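Lirker raised nest for adhesive-backed parts: bench review
Fri 3 June

Bought for the small-parts bench at Wurard, where we fit pads and labels to flat housings. Price was 119 with delivery, against 257 for the machined aluminium version from Boychuk that it was meant to replace. Supplied assembled, with no drawing. The part is held flat, liner side up, and can be lifted out by hand.

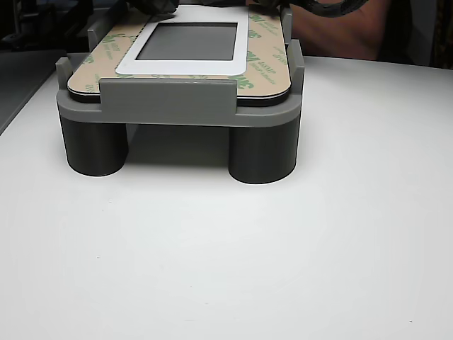
Clearance under the platform was the main reason for choosing this model over the low-profile one. Our older nests sat flat on the bench and trapped offcuts beneath them, which put a part out of level more than once. With the platform up on thick cylindrical legs, the table underneath can be wiped without moving the nest. Print quality is fair. Layer lines show on the legs but are slight, and I found no stringing on the inside faces. The guides have softened edges and did not mark our housings.

Locating the part is quick. It drops in from above and settles against the guides with very little side play. I checked 9 parts from one batch and all went in without force. Parts from a second batch, moulded in December, were tighter and two needed a push at one corner. Lirker's listing gives no tolerance, so anyone with variable parts should ask for one before ordering.

The wide front tab is my main complaint. It comes up over the near edge of the part, and that is the edge I would normally start peeling from. Starting at a back corner works but is slower and awkward for a left-handed operator. A notch in the tab would cure it. The Fleltumow nest we tried earlier had such a notch, although its legs were too thin and it rocked.

Wear after over 2,000 cycles is limited to a slight polish on the inner faces of the guides. The legs remain tight. Isopropyl alcohol on a cloth has had no visible effect on the surface. I would not leave it near a heat gun.

The nest is light and will creep across a smooth table if pushed from the side. Thin rubber discs under the legs stopped this. They ought to be in the box.
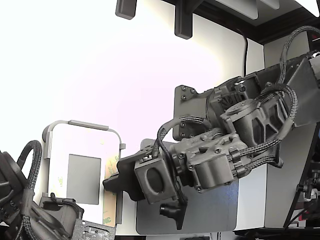
Arm with black gripper jaw and braided cabling.

For: stable, easy to clean beneath, gentle on parts.
Against: front tab blocks peeling, no stated tolerance, no feet.

Rating: 7 out of 10. I have ordered a second, and will cut the notch myself.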